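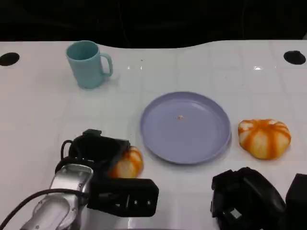

Teal mug, lavender plate, striped pumpkin. From the Zultus fall table by Prolance.

FOR IMMEDIATE RELEASE

Prolance opens early orders on Zultus, a small fall table set in teal, lavender and orange

STERKESACH, April 9, 2021 – Prolance today announced Zultus, a fall table set for homes, day cares and classroom kitchens. One mug, one plate, two pumpkins per place. Early orders open to stores now, first cartons leave the Sterkesach warehouse in May.

Yes, fall. In spring. Stores that sell seasonal tableware do their buying now, and last year a good number of them told us the pumpkin shelf came too late and all in brown. Zultus is the answer to both complaints. Pale colors on the mug and plate so they stay on the table after the season ends, bright stripes on the pumpkins, which go back in the box.

What's in a place set:

One mug with a loop handle, pale teal, plastic
One round plate with a raised rim, lavender
Two pumpkins, orange and cream stripes
One storage box with divider

Sets are sold by the place, so a family of three buys three. No more sets of four with one mug left over at the back of the cabinet. Stores can also order mugs and plates loose in cartons of 10. Pumpkins are not sold loose at this time, we have been asked, we are looking at it.

Why these colors

Prolance sent test sets to 241 homes last fall and asked families to use them for regular meals. Breakfast, snacks, leftovers. The first round had an orange plate to go with the pumpkins. Too much orange. Families liked it for a week and then it went in the drawer. The lavender plate came in for the second round and stayed, and the teal mug was the piece most asked for in the comments, so it goes in every set instead of being an extra as first planned.

The darker pumpkin stripe was also changed. The first samples were closer to rust and people said they looked old. The new orange is brighter and the cream next to it is a bit warmer.

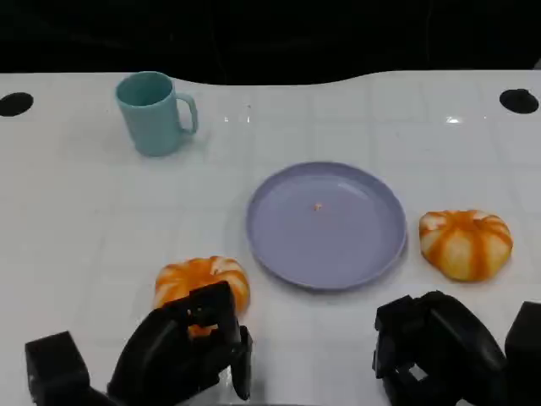

Setting a Zultus place takes very little room, and the guide sheet in the box keeps to one plate in the middle and everything else close by. Stores putting out a display are asked to follow the same idea and use a plain white top where they have one, the pale colors get lost on wood. Mug toward the back on the left with the handle turned right, one pumpkin just off the right side of the plate with a small gap, the other at the lower left. Leave the plate empty in displays. (And wipe it, even one orange crumb shows up on lavender.) Overhead light is fine, the plate picks up a soft shine. Please don't stack plates in the center of the display, the raised rim is what shoppers want to see and it disappears in a stack.

For class use the guide sheet has a second side with three table setting games, written with teachers from the Verbruggen day care group. The group has had Zultus sets in 9 rooms since last fall. Children lay the place, clear the place, put the pumpkins back in the box. Cleared tables before nap time was the stated goal and the rooms are keeping their sets for another year. Verbruggen asked for a bigger handle on the mug for small hands, this was done before the final order and all sets now ship with the bigger handle.

Care

Mugs and plates, top rack of dishwasher. No microwave. Pumpkins wipe clean with a damp cloth, do not soak. Keep the divider in the box, it stops the pumpkins from rubbing on the plate rim and leaving a mark. If a mark does happen a little baking soda takes it off.

Stores and shipping

Zultus will be avaliable in almost 700 stores by the end of the season. Price list and carton sizes are in the order sheet, which goes out with this release to all current accounts. New accounts write to the Prolance sales desk in Sterkesach and ask for the Zultus sheet by name, there is an older fall sheet still going around and the item numbers on it are dead.

Carton notes for buyers. Place sets ship flat side down, please store them that way. Loose mugs ship with paper between. Damaged pieces should be reported with the lot code on the carton end, no need to send the piece back. Replacment mugs and plates go out with the next regular order.

Reorders on the lavender plate may run slower than the rest at first. Larger first runs of the mug, smaller of the plate, that was decided before the second round of home tests came in. A second plate run is booked.

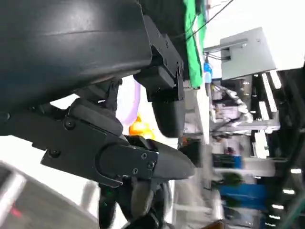
Verbruggen Communications

Color note for editors and catalog staff. The names to use in print are teal, lavender and pumpkin orange, lower case, no hyphens. Please do not use "mint" for the mug or "lilac" for the plate, both were working names and both turn up in the early fact sheet. The set name is Zultus, one word, no "the" in front.

Samples for review: one place set per publication while they last. Include a street address, the box does not fit a mail slot. Reviewers who need a full table of places can borrow sets for two weeks from the Sterkesach showroom, returned in the box with divider please.

About Prolance

Prolance makes tableware and table toys for homes and child care. Offices, showroom and warehouse are in Sterkesach.

Press contact: Prolance press desk, care of Verbruggen Communications, Sterkesach. Not connected with the Verbruggen day care group named above.

###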